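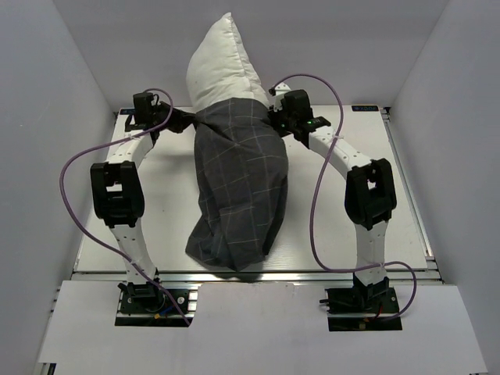

A white pillow partly inside a dark gray plaid pillowcase.

Bedding textiles: pillowcase closures and wash shrinkage

Members who supply bedding to guest houses and small hotels have asked for guidance on the two closure types now offered by most mills: the plain open end and the internal flap (also sold as a housewife or envelope closure). The notes were compiled by Eimear Hennessy from the February round of supplier data sheets and from laundry returns submitted by Plarnholm and Flirkham.

Open end. The case is a folded rectangle with two sewn sides and one hemmed opening. It uses less cloth, feeds through a flatwork ironer without snagging, and can be stacked by machine. The hem should be double-turned and lockstitched. Single-turned hems in the Flirkham returns showed fraying at the side seam junction, where the load is highest when the pillow is pushed in.

Internal flap. An extra panel folds over the pillow end and keeps it covered. The flap adds cloth, drying time and a second pass at the ironer if it folds back on itself. Guests tend to prefer the appearance. Laundries tend not to.

Shrinkage allowance. Woven cotton shrinks more along the warp than across it, and most of the change takes place in the first few washes. A case cut to the exact length of the pillow will be short by the end of its first month in service. Nearly all complaints about "wrong size" cases in the Plarnholm returns concerned length. Buyers should ask the mill for the finished size after five washes at the temperature the laundry will use. A figure quoted before washing is of little use for ordering. Where the data sheet gives only one shrinkage value, ask which direction it refers to.

Yarn-dyed checks and plaids. These are woven from colored yarn and generally hold their shade better than printed cloth. Two points apply at the cutting stage. First, the pattern repeat affects yield, and a large repeat can leave a wide strip of waste on each lay if the mill matches the check across the side seams. Second, a small skew in the cloth that would pass unnoticed on plain white is visible on a check as a line running off the hem. Teresa Flanagan recommends writing a skew limit into the purchase order and measuring it on washed samples, as finishing can pull the cloth straight temporarily.

Mixed loads. Dark checks should be washed apart from white cases until the rinse water runs clear. Lint from new towels shows heavily on charcoal and navy, and the two should not share a dryer.

Marking. Heat-sealed labels placed on the hem came away sooner than those placed inside the closed end. Woven labels sewn into the side seam gave no trouble in either set of returns.

The full table of finished sizes will be posted with the minutes. Corrections to supplier entries should be sent to Tadhg Ó Súilleabháin before the next issue. The Tarneletti data sheet arrived after the table was closed and will be included then.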